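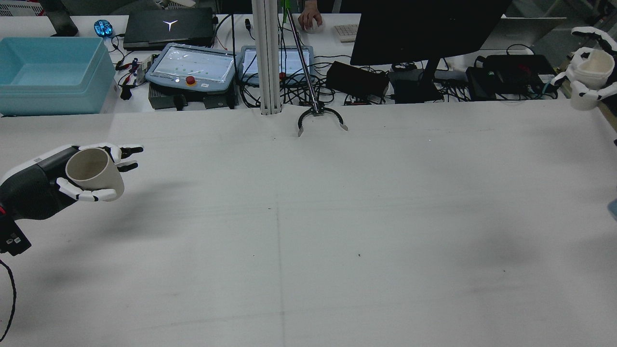

Rizzi is bringing back the free refill, and I was there at 7 a.m. for it

If you live anywhere near Durkano Street you probably know Rizzi already, the narrow coffee place between the shoe repair and the old bank. Well, starting this September they're doing something I haven't seen in this part of town since I was in college. Buy one cup of plain drip coffee and you can keep filling it until they close the urns at eleven. No app, no punch card, no code to scan!

I went over on the first morning, partly for work and partly (okay, mostly) for the coffee. There was already a line out the door when I got there, and I ended up standing next to a man who had brought his own mug from home in a bread bag. You're allowed to do that, by the way. Any mug up to 20 ounces is fine, and they rinse it for you at the counter.

Corrado Amato took over the shop two years ago, and he told me the idea came from the cups as much as the coffee. They were going through 1000 paper cups a week, and he was tired of seeing them pile up in the bins along the sidewalk before lunch. So he bought a big load of secondhand mugs from a hotel in Hindadum that was closing its breakfast room – 90 of them to start with, and he says he'd take more if anyone has a box in the garage.

"I don't care if they match," he said. "My grandmother had eleven cups and I think eleven different patterns. The coffee was good in every one."

Paper cups are still there if you're in a hurry, but they cost a quarter extra now and they don't come with the refill. I heard one or two people grumble about the quarter. Most of the line just asked for a mug and went looking for a place to sit, and that might be the one real problem with the plan, because Rizzi has very few places to sit. I drank my first cup leaning on the windowsill next to the umbrella stand and my second one outside on the step, where it was sunny and much nicer anyway.

The coffee itself is the same medium roast they've always had, from Climness, the roaster out by the rail yard. I asked Corrado if he was going to switch to something cheaper now that people can drink as much as they like, and he looked a little hurt. He says no. He did the math over the summer and figures most customers stop at two cups, with a few regulars (he pointed at them, they waved) who will go to four or five and make up for everybody else.

What about people who walk off with the mugs? He expects to lose a few. There's a crate by the door where you can drop one back any time, even after hours, and on the first morning somebody had already left three in there that didn't come from Rizzi at all, so maybe it evens out. One of them said "World's Okayest Golfer" and I'm going to try to get that one next time.

The refill deal runs from opening until eleven every day. Espresso drinks, tea and iced coffee are not part of it, though Corrado said he's thinking about tea for the winter. He'll see how the fall goes first. The blueberry rolls were gone by 8:15, so if you want one of those, get there before I do.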